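The woman who keeps the small ferries clean

Published 26th September

When I arrive at the quay in Brerow it is still dark, and she is already on her knees in the passenger cabin of the Lirkik, washing the floor under the seats. She asks me to wait outside until it dries. Fifteen minutes later we sit down on the bench by the ticket window, with tea from her flask, and we begin.

She does not want her name in the article. "Everybody on this coast knows who I am already," she says, "and the others don't need to."

She has cleaned the boats on the line between Brerow and Drutulport for 11 years. Before that she worked in a hotel, which she did not like so much. In the hotel, she explains, you clean for people who have left. On the ferry you clean for people who are coming, and you see their faces when they come on board.

The Lirkik takes 118 passengers in summer and fewer in winter, when the upper deck is closed. The crossing is short, but it is long enough, she tells me, for a child to eat a whole packet of biscuits and put most of it in the gap between two cushions.

I ask her what is the most difficult thing to remove.

"Salt," she says at once. "People think it is chewing gum, but gum you can freeze and lift. Salt is on the windows again before you have put down the bucket. You must wash with a lot of fresh water first and only then take the cloth. If you start with the cloth you make scratches, and those stay for ever."

She speaks for a long time about cloths. She has one kind for glass, one for the handrails and one for floors, and she never lets them meet in the same wash. The old ones are not thrown away. They go down to the engine room, where the mechanic uses them until they are black. She buys new ones herself in a shop in Drutulport, because the ones that the company orders leave fluff on the glass. She keeps the receipts and twice a year she is paid back, "after some discussion".

The company is called Wickramasinghe, after the family who started it with one fishing boat and a licence for the mail. Today it owns 2 ferries, and the second one is older than the Lirkik and smells of diesel whatever she does. I ask if this makes her sad. She laughs and says that some passengers like it. There is an old man who sits always on the lower deck of that boat and says it is the smell of his youth.

The winter is the hard part of the year. In January the water in the outside tap freezes, and she has to carry warm water from the waiting room in cans. Her hands suffer. She tried many gloves and for years she was not content with any of them. The thick ones keep the cold away but you feel nothing through them. With the thin ones you feel everything, also the cold. Now she wears a thin pair inside a bigger pair and changes the inner one at noon.

"You have to feel the dirt," she says. "With your eyes you see only half of it. I go over the rail with my hand and my hand says to me, here, again."

Did she ever think to stop? Yes, once. There was a storm that put the ferry out of service, and when it came back the carpet in the cabin had been under sea water. It took her nine days to clean it, and in the end it was replaced with the hard floor she washes today. She was angry about this for a while. Now she admits that the hard floor is better, except that the passengers slide a little when it rains.

The lost things are kept in a box behind the ticket window. She shows me an umbrella, a single child's boot and a book of crosswords that is nearly finished. Once she found an envelope with 220 in notes, and no address. The owner came back for it on the evening boat, very pale, and the next week he brought her a cake. She says it was a dry cake, but she ate all of it.

At half past six the first passengers come down the steps with their bags. She looks at their shoes. Then she screws the lid on her flask, tells me that I may write what I want if I don't make her sound like a saint, and goes on board to wipe the door handles one more time before the departure.
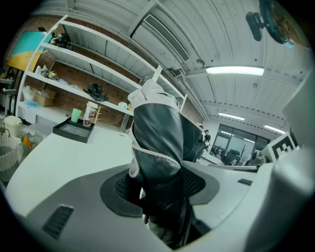 A crumpled cloth in a dark glove.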